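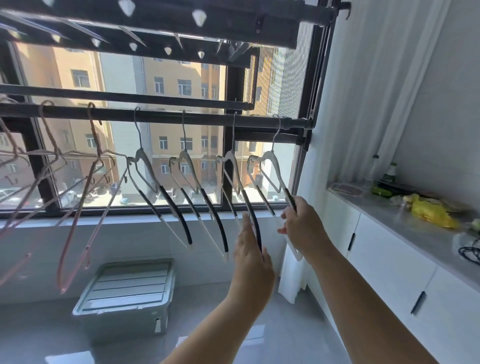

Amanuel Lemma wrote in after the June issue to ask why we still bother with people's bare hands when the arms at Hoder can be driven directly by remote control. He thinks a recording made on the arm itself is worth more than any number made by a person, and that the hanger task in particular should go to the remote stations. He also asked how far along it is.

The short answer is that we are doing both, and the hanger task shows why. It was added to the Drindance task list this spring: take hangers along a rail, handle them, leave them hanging. As of this issue we have 2,083 recordings of it by hand and 62 by remote control. The gap comes from speed. A person can do a full pass at a rail without thinking much about it. On the remote station the same pass is slow, and the operator needs a rest after a short run of them. Feven Kumsa has done most of the remote runs and reports that depth is the hard part. The hook of one hanger sits close to the hook of the next, and from the head view it is difficult to tell which one is nearer.

Amanuel is right that the remote recordings go into training more easily. The arm's joint positions are logged as it moves, so there is nothing to work out afterward. With hand recordings we have to estimate where the fingers and wrists are from the video, and the estimate gets worse when one hand passes behind a hanger. Last month we dropped 70 recordings for that. Most had the sleeve of a sweatshirt over the wrist, so please push sleeves up past the forearm before you start.

The Habte model is trained on the hand recordings first and then tuned on the remote ones. We tried it the other way and did not see a difference worth the extra time. We also tried remote recordings alone, and the arm closed its grip too early on padded hangers. Plain wire ones were fine. We plan to repeat that test when there are more remote runs to use.

A few changes for anyone recording at home. Use your own rail and whatever hangers are already on it. Mixed types are welcome, and tangled ones are useful too, so leave them as you find them. Keep both hands in view when you reach up. If you drop a hanger, keep going and pick it up as part of the same recording. Stop after 4 passes and start a new file, or the upload to Erkero will time out.

Remote station slots for next month are open now. The morning ones go first. New operators need one practice session with Feven before they can book, and it can be done the same day. Amanuel has been offered a slot.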